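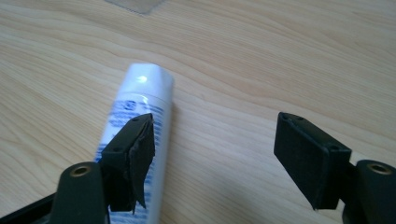 Can I wear compression socks all day?

Most people wear them from the time they get up until bedtime and take them off to sleep. If a doctor or nurse has told you something different, go with what they told you.

Plistance Everyday Compression Socks
Knee high, closed toe, mild compression
Item 1011
Sold as a pack of 2 pairs
Colours: black, navy, charcoal, oatmeal

I'm Anoma Sivakumar and I run Tisitent, which is a very small shop with a fairly large obsession with legs and feet. I started wearing compression socks when I was working on my feet in a hospital kitchen, and I'd come home with deep sock rings around my ankles and calves that felt like wet sandbags. One of the older cooks told me to get some proper socks. I ignored her for most of a year (I thought they were for people on long flights, and I was a bit vain about it) and then I bought a pair, and now I own a drawer full and sell them for a living. So there you go, Marlene was right.

The Plistance is the pair I wear most. It's tighter at the ankle and eases off as it goes up the calf, the way a compression sock should. The top band is wide and flat, so it stays up without digging in behind the knee, and I've worn a lot of socks that got that part wrong! The foot has a bit of cushioning under the heel and the ball, but it's still thin enough to go inside a normal work shoe. If you only own snug dress shoes, try them on with the sock before you commit to a whole day.

Who I'd suggest them for

People who stand or sit still for hours, mainly. I sell a lot of these to hairdressers, teachers, warehouse staff and bus drivers, plus a good few grandparents who are flying to see the kids. They're a mild sock for tired, heavy legs. They aren't a medical stocking, and if you've been prescribed a particular compression level then please get fitted for that one and don't swap it for mine.

Please talk to your doctor or pharmacist before you buy if you have diabetes, poor circulation in your legs, heart failure, numb feet, or broken or very fragile skin. Compression can do harm in some of those cases and I'd much sooner lose the sale. And if one leg suddenly swells up, or gets hot or sore, a sock isn't the answer – get it looked at straight away.

Getting the size right

I can't say this loudly enough: measure, don't guess. Your shoe size only tells us about your foot, and it's your ankle and calf that do the deciding. Grab a soft tape measure first thing in the morning, before your legs have had a chance to puff up. Measure the narrowest part of your ankle, just above the bone, and then the widest part of your calf. Measure both legs too, as plenty of us aren't a matched set.

The Plistance comes in 8 sizes, four regular and four wide calf. If your ankle says one size and your calf says the next one up, try the wide calf in the smaller size. Still stuck? Send me both measurements through the contact page and I'll tell you what I'd pick. I do this every day and I quite enjoy it.

Putting them on

Everyone fights with their first pair. Sit down, turn the sock inside out as far as the heel, slide your foot in and get the heel sitting where it should before you do anything else. Then work the rest up a bit at a time with flat hands, smoothing as you go. Don't grab the top and haul. Don't fold the top over if it seems long either, because that doubles the squeeze in one spot and you'll feel it by lunchtime.

Dry skin helps heaps. If you moisturise your legs, do it at night. Rubber washing-up gloves give you a great grip on the fabric, and they save it from fingernails and rings. If your hands are sore or you can't reach your feet easily, have a look at the Honorato sock frame, which holds the sock open while you step in. My dad uses one and he's a very impatient man.

Washing and wearing out

Cool machine wash, inside out, in a mesh bag if you have one. No fabric softener, no bleach, no tumble dryer. I hang mine over the rail in the shower and they're dry by morning.

They do lose their stretch in the end. If they start going on easily, they're probably finished. I swap mine over every February and use the old ones for gardening.

The colour question

Oatmeal shows every mark, I won't pretend otherwise, but it's lovely under linen trousers. Navy is darker than you might expect and I've had a couple of people send it back thinking it was black. We did have a pattern called Flirness, with little ferns up the side. It's gone and it isn't coming back, sorry. I still get emails about the ferns.

What buyers have said

"I cut hair all day and I noticed the difference when I drove home. Took me three goes to get them on the first morning. Ordered the wide calf for my sister too." – Dinesh Thambiah

Dinesh went on to ask me for a short crew version. I'm looking into it, but I haven't found one I like yet.

Orders and returns

We've now sent out 1000 packs of these from the spare room, which still amazes me. The next lot arrives on 8th June, so if your size shows as out of stock, put your email in the box and you'll get a note when it's back.

You can try a pair on over clean feet and return the pack if the size is wrong. Keep the second pair sealed until you're sure of the fit. I'll swap sizes once for free, and you only pay the postage to get them back to me.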